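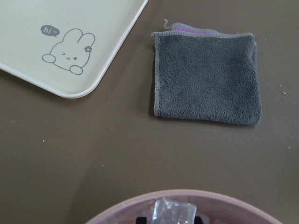

Getting the kitchen back after Christmas

Posted December 30, 2023 by Rhiannon Gronow

Quick one, house full, kettle on. These are the things I do every year once the leftovers have gone and I can see the worktop again.

Tablecloths first. Candle wax: leave it to go hard, scrape with a blunt knife, then kitchen paper over and under and a warm iron. Keep moving to a clean bit of paper. Red wine, cold water straight away if you caught it. If you didnt, soak overnight with a spoon of soda crystals and hope.

Roasting tin. Dishwasher tablet, very hot water, leave it till bedtime. Not on aluminium, it goes black, ask me how I know.

Cloths. Microfibre ones go in together, no fabric softener, ever. It clogs them and then they just push the wet about. Cool wash, line dry. Tea towels can have a proper hot one.

Plastic trays and tubs that have gone greasy. Dry kitchen paper round them before they go anywhere near the sink, gets most of it. Then hot water and washing up liquid. Anything with a picture printed on it, soft cloth only, the green side of a sponge will have it off in a month. Orange stains from curry or tomato: bicarb paste, 2 hours, rinse, then a sunny windowsill if you can find any sun in Decmber.

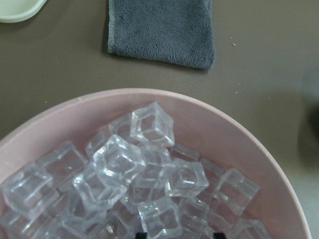
Glasses. By hand, one at a time, folded towel in the bottom of the bowl so they don't knock. Cloudy ones want white vinegar, 200 ml to a sinkful of warm water, 16 minutes or however long it takes to drink a tea. Rinse well.

Fridge. Everything out, shelves out, wipe with bicarb in warm water. Jars with less than a spoonful left, be brave. Osian keeps mustard till it walks.

Drains. Never fat down the sink. Pour it in an old tin, let it set, bin. If it's already slow try a kettle of hot water (not boiling if your pipes are plastic) and the plunger before you buy anything.

Decorations next. I pack fairy lights round a bit of card, notch at each end, plug on the outside so you can test them before unwinding. Labels on the boxes. Mine from last year says "misc" and I could have cried.

Oven I'm leaving till April.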